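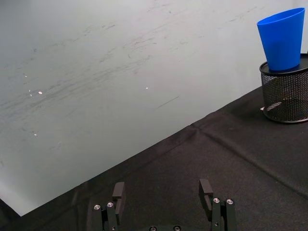 Right, I've finished the Lehner demo twice now and I need to talk about it before my brain moves on to something else. Short version: it's a slow, lonely puzzle game set on an abandoned orbital farm called Atmont, and I'm a bit in love with it. The thing that got me first was the walls! You know how a pale wall gets after something has rubbed along it for years, all those faint grey and brownish streaks slanting the same way? Lehner's corridors look just like that, and after ten minutes I was reading the scuffs to work out which way the cargo used to go.

And yes, that's a proper mechanic. There's no map. There's no glowing arrow. The marks get thicker near the doors that were used most, and the clean bits are where people never went. I walked past the seed vault three times before I clocked it.

For anyone who hasn't been following: Lehner is being made by two people, Hannelore Steiner (code, most of the design) and Theresia Hofstetter (art, sound, apparently all the swearing in the patch notes). Their last game was Fuvier, the ferry one. If you bounced off Fuvier because of the tides, don't worry, there are no tides.

The demo went up on 2025-06-12 and I had it downloaded before I'd finished my tea. It's a small thing, 657 MB, which my ancient laptop was very grateful for. Runs fine on it too, apart from a stutter whenever the big shutters open.

You play a surveyor sent to decide whether Atmont is worth repairing. You get a torch, a notebook and a radio that picks up one station. The notebook is lovely. You write your own labels for rooms and the game uses them from then on, so my final report to head office mentioned "horrible pipe place" in a very serious typeface.

Puzzles, then. Most of them are about water pressure and I thought I'd hate that. You're opening and closing valves to push water round the station, and each section groans differently when it fills. By the end I was doing it by ear. Play with headphones if you can.

One grumble. The greenhouse puzzle (you'll know it, it's the one with the tilting trays) is far too fiddly on a controller. The trays overshoot every single time. I swapped to a mouse and had it done in a minute. Hannelore has replied to someone on the forum saying they're looking at it, so fingers crossed.

Second grumble, smaller. You can't save in the lift. I lost a good chunk of progress because my dinner was ready and I assumed it had saved when I got in. It had not.

Bit of a spoiler in this one, so skip it if you're going in fresh — the radio station isn't a recording. If you stay in the mess hall long enough, the presenter starts to mention rooms by the names you gave them. I took my headphones off and put the big light on.

Somebody asked how long it is. My first run was a whole evening, with a lot of wandering about. Second run was much quicker because I knew where the valves were. There's a counter at the end for how many wall marks you've looked at closely. I got 400 the first time and thought I'd been thorough. The total is 861. So I've got work to do.

Also asked: is it scary? Not in a jumpy way. Nothing chases you. It's more that feeling of being in a school after everyone's gone home. My sister watched me play the first part and said it was relaxing, then refused to walk to the bathroom on her own, so make of that what you will.

The music's hardly there at all, by the way. There's a low hum in the outer ring, and a few piano notes when you get the lights back in a section. Theresia put one of the tracks up back in May and I'd been humming it without remembering where it came from.

No release date yet. The publisher is Plandetel, who've been good with small games lately, though I do wish they'd stop sending me a newsletter for each one. The store page just says "when it's ready", and I'm fine with that as long as they fix those trays.

If you do play it, tell me what you named the room with the blue hatch! Mine's called "Gary's" and I couldn't tell you why. Going back in tonight to look at more walls.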